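Larum Two-Arm Sorting Station: Safe Operation and Good Practice

The Larum station is supplied by Bettencourt as an enclosed bench for clearing mixed packaging. Site rules are set out below and apply to all operators.
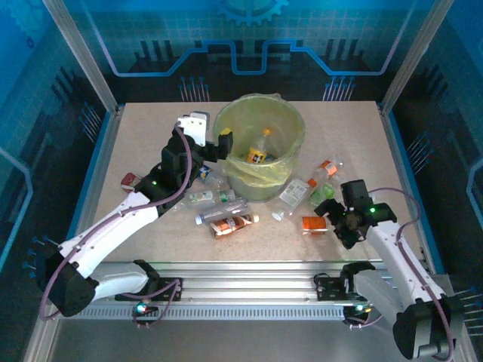
Larum station with lined bin and drink containers on the work surface.

Both arms are fixed to the front rail. Hands must be kept outside the side posts whenever the indicator lights on the wrists are green. Two trained persons must be present at start-up, and the station should be stopped before the bin is moved.

Bin liners must be folded over the rim on all sides.

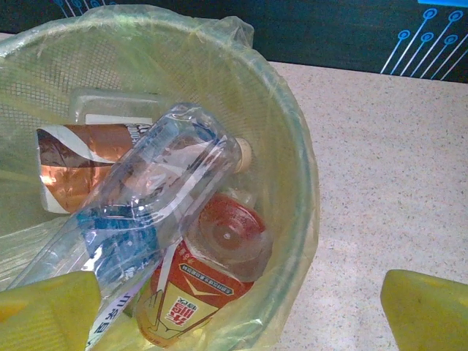

A liner that has slipped should be replaced at the next stop. Glass, aerosols and any container still holding liquid are not to be placed on the table. Gripper fingers are inspected every 28 days and changed in pairs.
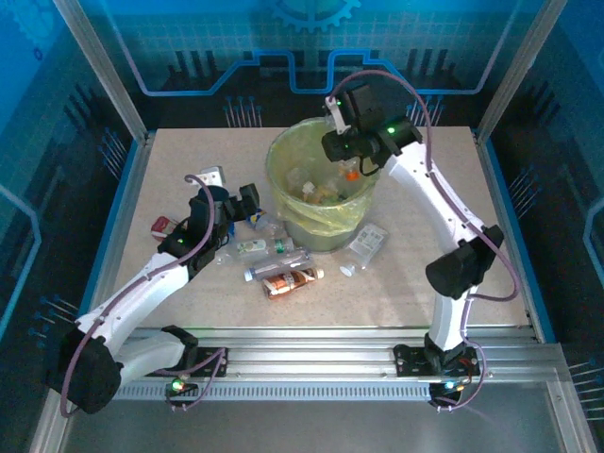 Cables should be checked along the full length of each arm at the start of a shift. Faults are to be recorded in the station log and reported to Teresa Morais at the Vulilthorpe service desk. Training for new operators takes three hours and is booked through the same desk.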